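Skeva House kitchen users — minutes, Wednesday, 6 pm

Last minutes agreed, no changes.

Drinks for the July open day. Quote from Plustcombe is for 242 small waters, delivered. Felt to be plenty, we had leftovers last year. Agreed the 380 ml size, big ones get left half full all over the hall.
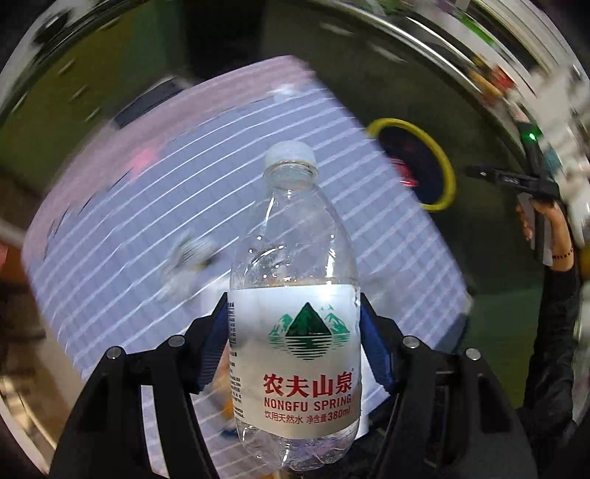 Nongfu Spring, 380 ml, with the striped cloth behind.

Tablecloths — blue ones to stay on the long tables, wipe down after. Pink edge to face teh door.

Leinonen invoice still not in. Chase.

Fridge shelf: $200 limit, get a second price from Brollton before next meeting.

Closed 6:50.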